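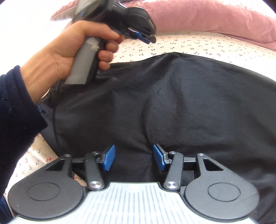 COMMUNITY | Clothing & Home
18 Oct 2024

Plavness clothing swap doubles its space for the winter round

The Plavness clothing swap is back, and it has taken over both floors of the old Manninen bakery! Doors open at 2 and anyone can walk in, with or without something to trade.

Organizer Delia Barrientos says the May swap filled up so fast that people were trying on coats in the stairwell. More than 500 pieces changed hands that afternoon, and 200 more came in after closing. "We had bags on the front step the next morning – good ones, too," she said.
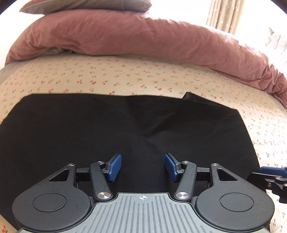

Bed linen gets its own room this time, which is wonderful news for anyone who has hunted for a decent set lately. Sheets went within minutes in May, and the printed ones went first. Something cheerful like little red cherries with green sprigs on a cream background is just what Barrientos is hoping to see on the tables, along with pillowcases, light blankets and curtains. Please wash everything before you bring it, and pin a note to it with the size if you know it.

Upstairs, Vilja Kiiskinen will run the mending table again. She has 21 spools of darning thread, a borrowed sewing machine and a lot of patience, and she'll happily show beginners how to fix a hem or close up a split seam.
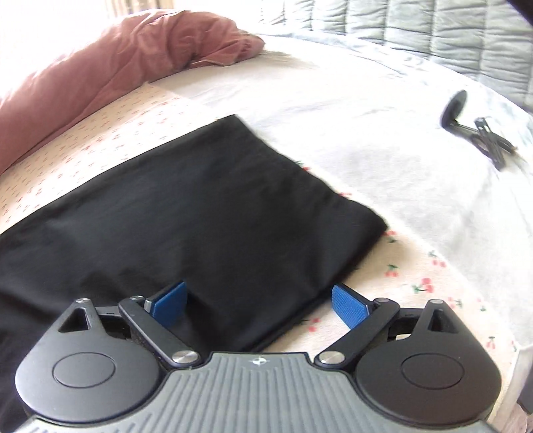 Kiiskinen is also taking buttons, zippers and leftover yarn in any amount, so empty out that drawer. Small repairs can be done while you wait – bigger jobs go home with a sheet of instructions and whatever thread you need.

Coffee and cardamom rolls are by Ritva Pelkonen. Shoes and winter boots are welcome as long as they come in pairs. Use the side entrance if you're bringing a stroller.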